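Ljubica Hoxha @ljhoxha
17 May 2013

1/ The Romholm detention register for the first quarter is out. It lists 1,546 people held under the residency decree. The January edition used a different definition of "held," so the two totals can't be compared directly.

2/ Of those, 61 hold foreign passports. The register gives nationality but no consular contact date. That column was dropped in March.

3/ The decree allows 60 days without charge. The clock restarts on transfer between facilities. See section 2, second paragraph.
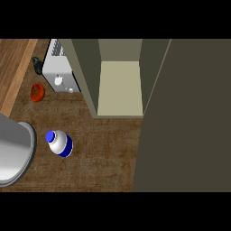
4/ Transfers are logged by the receiving site only. If Murkivville doesn't file, the person stays listed at Romholm and the day count keeps running from the old entry.

5/ The Kovačević family filed for a location notice under the old form. It was returned unprocessed. The new form requires a case number, and case numbers are issued after charge.

6/ Grusta has the scanned register, pages in original order. Tables are not searchable yet. Send corrections with page and row.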